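Home Manuals Downloads Ask Us

Dillota Room Air Monitor: Section 2, Placing and Pairing

1/5/25, by Thenmozhi Murthy

If you've come straight from Section 1, you should have the monitor out of its bag, the battery door open and the little paper strip pulled out of the contacts. If the strip tore and half of it is still in there (mine did, twice!), get it out with tweezers before you go any further. The unit will light up with the scrap still inside, but it drops its clock every time somebody bumps it.

I set these up in all kinds of rooms, and most of the calls I get are about where the thing ended up. So we'll do placement first and the laptop part second.

Choosing a spot

1. Walk the room and find the vents, radiators and any window that gets opened a lot. You want to be a good arm's length from each of them.

2. Pick a surface between knee and shoulder height. I like chest height when I'm standing, but a desk is fine and it's where most people want it anyway.

3. Set the monitor down with the slots facing the open part of the room. The slots are on the side with the raised dot. Leave a hand's width behind it.
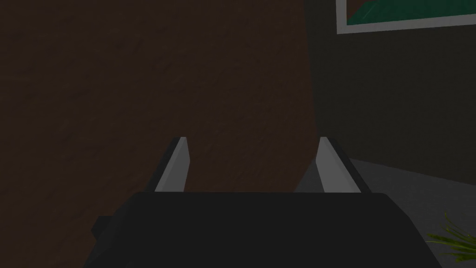
4. Leave it alone for 12 hours. I know, I know. The numbers will jump all over the place during this stretch and you'll be tempted to move it. Please don't! Go do something else, then come back for pairing.

Note: The blue light blinks slowly while the sensor settles. A fast blink means low batteries. The monitor takes 2 AA cells, and I'd skip the rechargeable kind unless you enjoy changing them.

Pairing with a laptop

You'll need the Salus program from the Downloads page. It's small and it runs on pretty much anything, including the tired old machine I keep in the Grudcombe office.

5. Put the laptop in the same room as the monitor for the first pairing. After that you can take it wherever you like.

6. Open Salus and choose Add Room. Type a name you'll still understand next July. "Back room" seemed clear to me once, and then I had three of them.

7. Hold the button under the monitor until you hear two beeps, then let go. A code shows up on the laptop. Check it against the sticker on the bottom of the monitor and click Match.

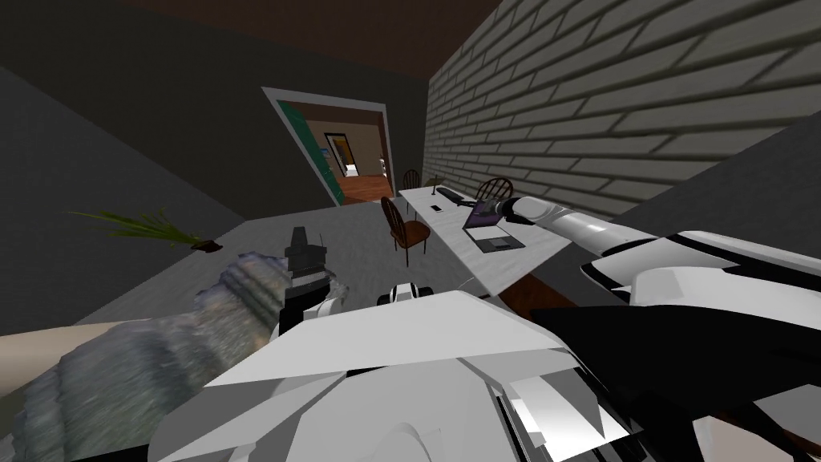
Laptop on the desk, pale gray brick wall at right.

8. Wait for the first reading to come through. It can take a few minutes, and the screen looks frozen while it's working. If nothing has arrived by the time you've made a cup of tea, close Salus, open it again and go back to step 7.

Caution: Don't blow into the slots to "test" it. Your breath is damp and warm and full of exactly what the sensor is looking for, so the reading shoots up and stays there a good long while. The same goes for spray cleaner. Wipe the case with a dry cloth and leave it at that.

Reading the first numbers

The big number is the one you'll care about, and higher means stuffier. Anything under 600 is lovely. The first time I set one up at the Marín studio it showed 341 and I assumed it was broken, but somebody had left both windows open all night.

Don't worry about one odd reading. Look at the line on the History tab and see where it spends most of its time. The monitor keeps 3,152 readings before it starts writing over the oldest ones, so if you want a long record, remember to save it now and then (File, Save History).

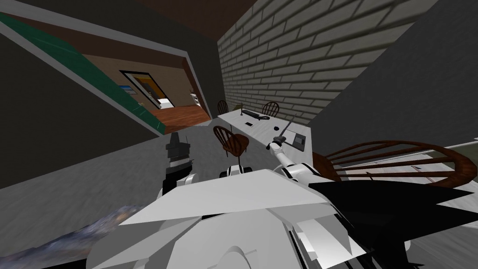 Bigger rooms often need a second monitor, and this is the part people skip. Air doesn't mix as evenly as you'd think, especially with the door shut. What I do is run the first unit for a few days, then add another as far from it as I can and compare the two lines. With a long white table like the one in the picture, I'd try one monitor at each end and see if they agree. If they stay close together, great, pack one away and use it somewhere else. If they drift apart, keep both and give them names in Salus that say which end is which. Oh, and keep them up off the floor — the air is cooler down there and the slots pick up dust.

Moving the monitor later

9. In Salus, click Pause before you lift it. Otherwise you get a big spike on the History tab and spend next month wondering what happened.

10. Carry it by the sides, keeping your fingers off the slots.

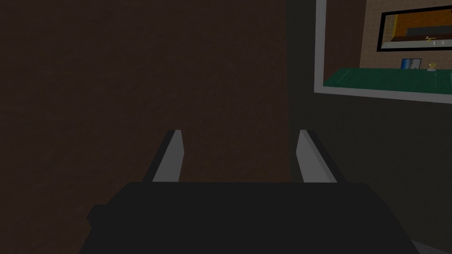
11. Set it down, click Resume and let it settle all over again, same as in step 4. You don't need to pair it a second time. If you've taken it to a different room, change the name under Rooms, Edit. Your old readings stay filed under the old name, so save those first if you want them kept apart.

Section 3 covers alerts and how to turn off the beep.

Contact: Dillota Help Desk, Grudcombe | © Dillota | Back to top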